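Giving Up My Second Phone Line (and What I Did With the Money)

I've been meaning to write this since September, when I finally sat down with a cup of tea and went through every single thing that comes out of my checking account. I do not recommend doing this right before bed. I was up until 2 in the morning, muttering.

The big surprise was the phone line. I got it years ago when I was selling quilts on the side, and I wanted a number that wasn't my real number. Sensible! Then I stopped selling quilts and the line just kept going, quietly, month after month. When I added it all up it came to $1320. For a phone that lived in a drawer with the takeout menus.

So I called to cancel. The first person put me through to a second person, who offered me a cheaper plan, then an even cheaper plan, then a free tablet. I don't want a tablet. I said no thank you so many times that it started to sound like a song. But it's gone now, and I feel lighter — silly, I know, over a phone line.

Next up was Orkero, the recipe box. I liked Orkero. The food was good and I learned to cook lentils properly (more salt, and add the vinegar at the end). But I was skipping three weeks out of four and forgetting to skip the other one, and then there'd be a box of wilting cilantro on the step when I got home from work. I canceled that one online and it took two clicks, so good for them.

The one I kept is Endon, the little music app. It's $12 a month and I use it every day, in the car, in the shower, folding laundry. My rule now is that if I'd notice within a week that it was gone, it stays.

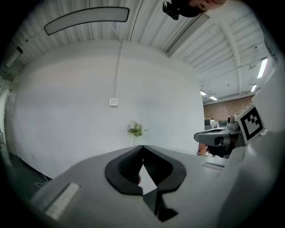 I also had a storage unit, which I'm a bit embarrassed about. It mostly held a couch I don't like and boxes from two apartments ago. I cleared it out over a couple of evenings, gave the couch away, and found my good winter boots, which I had already replaced. Twice. If you have a unit, go and look in it. Just open the door and look.

All told I'm saving $2310 a year, and I've decided $2000 of that goes straight into savings on payday before I can get any ideas. The rest is for fun. I've got my eye on a blue enamel pot from Daketier that I've visited in the store more often than I'd like to admit, and I may go and visit it again this weekend.

A few of you asked last time which app I use to keep track of all this. It's a notebook! Green cover, one line per bill, and I cross it off when it's paid. I tried a couple of the apps and they kept sending me cheerful little messages about my spending, and I get enough of those from my sister.

Next post will be the closet, if I can face it.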